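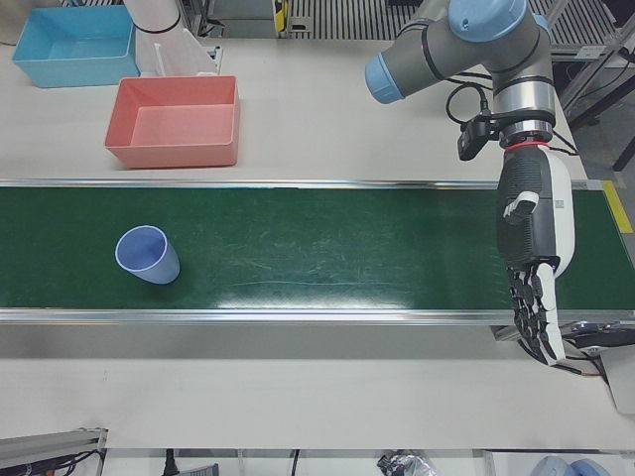 Estíbaliz Cuesta

3月3日,分拣台

今天终于把绿皮带这一台好好弄了一遍,心情很好,趁还记得赶紧写下来!

先说皮带。二月从Stevwood换来的这条,我本来担心表面太滑,杯子会到处跑。用到现在反而越来越喜欢它:绿色够深,浅蓝、粉红的东西往上一放,站在门口都能看清楚。表面有些浅色的划痕,我拿湿布擦了两遍,擦不掉,是磨出来的,摸上去平平的,不碍事。别用百洁布,Benítez那本手册里专门写了,会把面层刮毛。

两侧铝型材的螺丝全部重新紧过一轮,用的是小号内六角。靠里那条细边条有一颗滑丝,先凑合着,新的已经写进采购单,货号尾数2,902,到货以后谁有空谁换,换完在本子上签个字。右端那条黄胶带请不要撕,那是我们认边的记号,撕了就得重新量。

再说杯子。浅蓝色塑料杯,带白边,口大底小,横着放的时候口会自己翘向一侧,挺好玩的。我以前总习惯让它立着,现在觉得横放有意思得多:杯口朝哪边、底朝哪边,样子完全不一样,光是摆法就能玩一下午。这一批从Nasura买了80个,挑出9个边上有毛刺的,单独装袋放在柜子下层,别混回去。
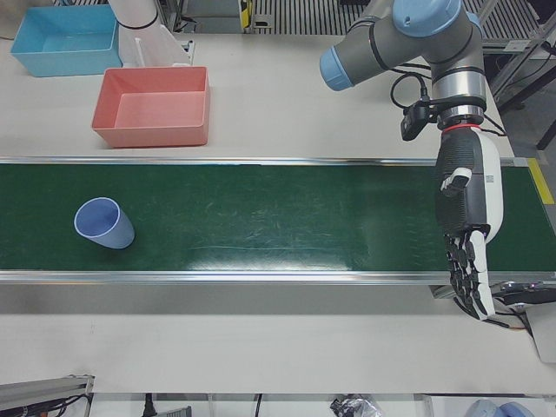 浅蓝杯横放在皮带左段,后面是蓝、粉两只空盒。

盒子的位置也定下来了:蓝的在左后角,粉的靠右一点,离皮带更近。两只都敞口,不加盖。试过把它们并排贴紧,结果伸手进去老是碰到盒沿,错开以后顺手多了!粉盒的壁稍微往外张,叠放时会卡住,拔的时候按住下面那只慢慢转,别硬拽。

灯光还要再想想。顶灯在绿皮带上打出一块很亮的反光,杯子正好停在那儿时边缘就不太好认。我拿描图纸挡了挡灯罩,柔和一些,可是整张桌子也跟着暗了。Bodatbridge的人说他们用的是侧面的灯条,下次去要好好看看怎么装的,顺便问问价钱。皮带台面到灯罩底我量了几次,差不多都对得上,草图夹在本子后面。

收尾的时候皮带清空,从头到尾擦一遍,盒子用温水洗,晾干再摆回去。后面那张工作台我还没动,东西堆得满满的,示教器、控制箱和线都挤在一起,得找个整块的时间来理。
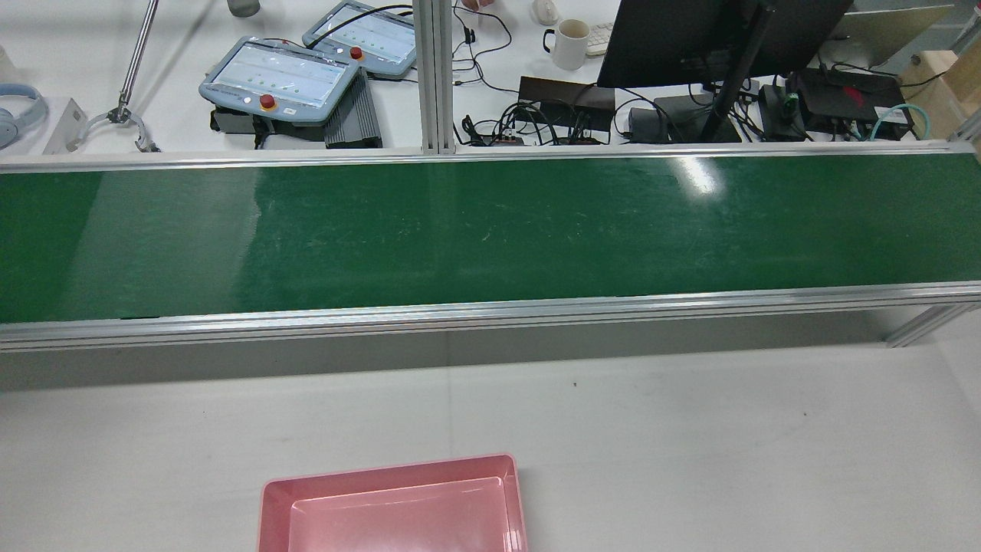 皮带清空,近处是粉色托盘,后面的工作台待整理。

给下一位的几句话:
两只示教器放在台上就行,屏幕朝上,急停按钮周围别堆东西。
黑线先别拔,我要贴好标签再理,标签纸只剩53张,省着点用。
头戴耳机用完放回左边老位置。
白桌面擦干净再放托盘,有小黑点就顺手抹掉,不然看着总像落了颗螺丝。

还有一件想试的:把粉色托盘放到皮带近侧来,人站在前面,杯子可以直接往下递,不用越过皮带去够后面。我自己比划了几下,觉得很有戏,下次多摆几种角度,把杯口朝向也一起记上。量尺寸的卷尺在抽屉里,用完请放回去。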